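The Long Toss: News for Friends of Grudus Park

11 September 2010
Reading time: 5 minutes

A scorebook comes home

Those of you who have sat with me along the third base line know that I can't be trusted to tell a short story, so pour yourself something and settle in. I have a nice one this time, and it starts, as so many of my stories do, with a box I should have opened years ago.

In August the folks at the Mallitz hardware store were clearing out the room over the shop and came across a carton marked TOWN BALL. They were kind enough to call me before they called the dump. Inside were two rotted catcher's mitts, a stack of unsold raffle tickets, and the official scorebook of the Jurlow Millers for what I'm now sure was their last full season in the old county league. I have been hoping to lay eyes on that book for as long as I have been writing this newsletter. I carried it out to the car like a pie.

For newer readers, the Millers were our club before there was a park with a proper fence around it. They played on the flat ground behind the grain elevator, and a ball that rolled under the boxcars was two bases, unless there was a train coming, in which case everybody stopped and waited. My father took me to games there when I was small enough to be more interested in the popcorn. I do remember the noise, though, and the way the outfield sloped down so that from our seats the center fielder seemed to have no shins.

Now, the game everyone over a certain age will bring up is the one against Sekiguchi Nursery. The nursery put together a club every summer from the growing crews and the packing shed, and they could flat out play. They bunted better than any team I have ever seen at any level, and they ran on everything. The way the story has been told at the diner, the Millers beat them in fourteen innings on a home run that landed in the bed of a moving truck and was never seen again.

Well, I have the scorebook, and I am sorry to report that it was eleven innings, and that there was no home run! The Millers won it 3 to 2 on a walk, a passed ball, a grounder to the right side and a wild pitch. That's the whole rally. I went over the page with a magnifying glass looking for the truck and there is no truck. Whoever kept the book did write "dark" in the margin next to the bottom of the eleventh, underlined twice, so perhaps everybody there can be forgiven for not being sure what they saw.

What I like even better is the little number in the corner of the page. Attendance, 1218. I have read it over and over and it does say 1218, in a good clear hand. We had bleachers for 400 in those days, so the rest of them must have been standing on the tracks and sitting on car hoods. The town itself can't have had many more people in it than that. Even if the scorer was feeling generous, it was a crowd, and it came out on a work night to see two amateur clubs bunt each other to death.

There are smaller treasures all through it. The Millers' shortstop made four errors in one June game and then didn't make another for the rest of the month. The leadoff man was hit by a pitch so often that the scorer gave up writing HBP and just drew a small bruise. In one game the whole seventh inning is missing, and there's a coffee ring where it should be. I spent three evenings at the kitchen counter going through it page by page, writing things out on index cards, and let supper get cold on all three of them. 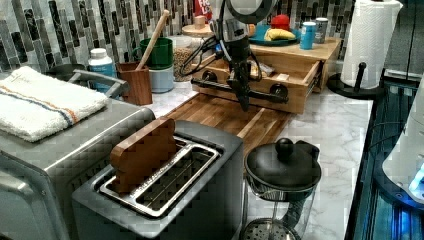

Fruit on the top shelf, drawer open, cutting board out in front.

I would love for all of you to get a look at the book too. It will be in the glass case by the ticket window at Grudus Park for the rest of this month's home games, opened to the Sekiguchi Nursery game, and I'll turn the page if you ask me nicely between innings. We are also running off copies of that one scoresheet on heavy paper, 50 of them to begin with, at three dollars apiece. The money goes toward the new netting behind home plate, which those of us who sit back there are looking forward to very much.

If you have anything from the Millers years in a closet or a garage, please bring it by. Photographs are wonderful, but so are programs, caps, ticket stubs and the pocket schedules the bank used to hand out. We can copy most things while you wait and hand them right back to you. I'm especially after a team picture with the names written on it, as I've got a scorebook full of last names and initials and far too few faces to go with them.

And one more thing, before I let you go. The last page of the book has a game that was started and never finished. Top of the fourth, one out, a man on second, and then blank boxes all the way across. If anybody remembers what happened that evening, rain or a train or whatever it was, I'd be grateful for a note.

Comments

millersfan_jr: My uncle told the truck story at every Thanksgiving of my life. I'm not going to be the one to show him this.

Left Field Lou: Put me down for two of the scoresheets please. Can you hold them at the window until the next home game?

nurserykid: My mom worked in the packing shed and says the wild pitch hit the plate and should have been a dead ball. She is still sore about it.

oldgloves: Were the mitts really too far gone? I restring them for fun and would be glad to take a look.

Contact: leave a note at the Grudus Park ticket window | © 2010 Friends of Grudus Park | Back to top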